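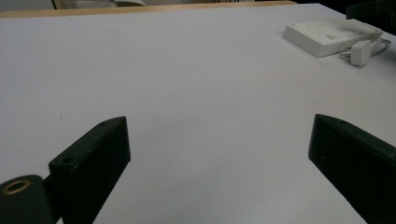
White tabletop, light wood along the far edge.

21 January 2018

Kelly Treloar has read scripts for money long enough to distrust anyone who promises to sell one. When I asked her about the Stakano screenplay contest, which closed its books this month, she laughed before I finished the question.

"They had 2,014 entries and two of them got a meeting," she said. "A meeting. Go and look at how the website puts that. It says 'launched.'"

I had looked. The site also says every writer gets professional feedback, so I asked what that meant in practice. Treloar read for Stakano in its first year and says the notes were meant to run to 300 words a script. Hers did. She can't speak for the rest.

"You can do a decent job in 300 words if you've read the whole thing. I've seen notes from other readers that could have been written off the title page. 'Raise the stakes in act two.' Well, whose act two?"

Stakano told me by email that all of its readers are "experienced industry voices" and didn't answer when I asked what experience they needed.

Treloar is no kinder to the software. Condeo, the formatting program that half the contest's emails seem to be selling, now comes with a beat counter that flags a script as slow if nothing big has happened by page 12.
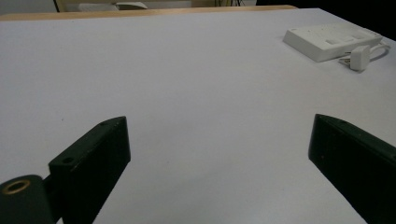 "So people move the car crash up to page 11," she said. "The light goes green and the script is worse. I get three of those a month and I can tell from the first scene – there's a crash and I don't know who anybody is."

She writes in Yensuk, an older program that she describes as ugly and mostly stable. I pointed out that she used to teach a weekend class for Cleltar, which isn't cheap either and has its own line of worksheets. She didn't argue.

"I took the check. I told them to throw out the worksheets by Sunday, and some did."

Would she enter a contest now? She thought about it longer than I expected. One, maybe, if the judges were named and the fee was small. She wouldn't pay extra for notes.

"Give the pages to somebody who owes you a favor," she said. "Ask them where they stopped reading. Then don't defend it, just go and look at that page."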